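The box is not the answer

Every July the same advice comes round. Clear your surfaces. Buy a nice box. Put the things in the box. I have read it in magazines at the dentist, I have had it from relations, and last summer I had it from a printed card that came with a set of Flovico storage boxes, which told me I was on my way to a calmer home. I was on my way to owning more boxes.

I should say that I am not a naturally messy person, or not a bad one. I wash up. I know where the scissors are. What I object to is the idea that a table with things on it is a problem waiting for a product, and that the product should be pale, square and open at the top.

Think about what a table collects in a day. There is a phone, a pen or the cap of a pen, the post, something to eat, a cable for something. Each of these has a proper place and the place is different for each. Bread goes in the bread bin. The pen goes in the jar by the door. The cable goes wherever cables go in your house, which in mine is a drawer that will no longer shut. Putting them away means 4 or 5 short trips and a small decision at the end of each. Putting them in a box means no trips and no decisions, and it looks exactly as good for the first hour.

That first hour is what the adverts show. I would like to see the Wednesday face of the thing, so to speak, the box when it has been lived with.

I went through a spell of believing in boxes myself. It began with the flat's hall cupboard and a catalogue from a firm called Trudura, whose line was that clutter is only an object without a home. I found this persuasive at eleven at night. I bought a Brinduline set in three sizes, and I spent a whole weekend filling them. Gloves in one, batteries and bulbs in another, and in the large one everything left over. By autumn the large one had become the only one I used, because it was nearest. When I finally tipped it out on the floor I found 14 pens, a jar of cumin, the spare key I had paid to have cut again, and a birthday card I had bought, written and never sent.

None of those had been lost, in the strict sense. They were all in the box. But I had stopped being able to see them, and a thing you can't see and don't remember might as well be at the bottom of a canal.

My landlord at the time, a man from the Vasiliauskas agency whose opinions came free with the rent, thought the trouble was that I had bought boxes without lids. I thought about this more than it deserved. A lid would certainly have looked neater. It would also have given me something flat to put things on, and I know how that ends.

The defence I hear most often is that a box is a stage. You sweep everything off the table, you get your surface back, and you sort the contents later when you have the time. I have nothing against this except that I have never met the later. If you have ten minutes to sort the box this evening, you had ten minutes to sort the table this afternoon, when it was all laid out in front of you and you could tell what it was. Sorting from a heap is harder than sorting from a flat surface. Anyone who has done a jigsaw knows to get the pieces out first.

Then there is the matter of food. People who would never put a shoe in the fridge will cheerfully drop an apple or half a packet of biscuits into the same container as the chargers, because the container is there and the kitchen is through a door. I don't say this is dangerous. I say you will find the apple later than you would like. Food should be kept with food, and a box that takes anything makes it very easy to forget that.

The soft white sort has become the standard one, and I understand the appeal. It weighs very little and it goes with any room. On a white table it almost vanishes, until you remember that it takes up a good part of the space you were trying to clear. 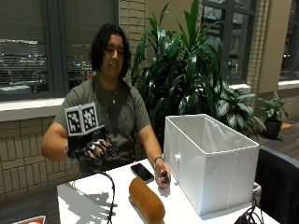
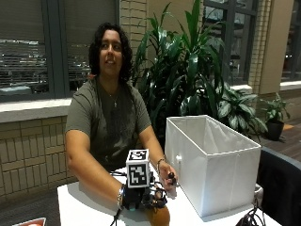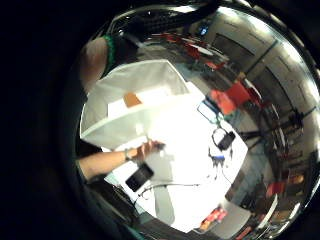 A white table, an open white box, and a small dark thing in the hand each time. Bread and a phone are lying out in the first of the three. I look at that and think the loaf wants the kitchen and the phone wants a pocket, and I can't see what the box has to offer either of them.

What I do now

I kept one box, the middle size. It holds things that belong together, which at present means the sewing kit and nothing else, and when I open the cupboard I know what is in it without having to look. The others went to a neighbour who was moving and needed something to carry her books in, and they did that very well – carrying is what a box is good at.

The table gets cleared before supper, by hand, to the proper places. It takes a few trips. Some evenings I don't do it, and then we eat round the post and the pen caps, and the table looks like a table that people use. I have decided I mind this less than I minded the cumin.

There is still the cable drawer. I have been told there is a very good divider for it.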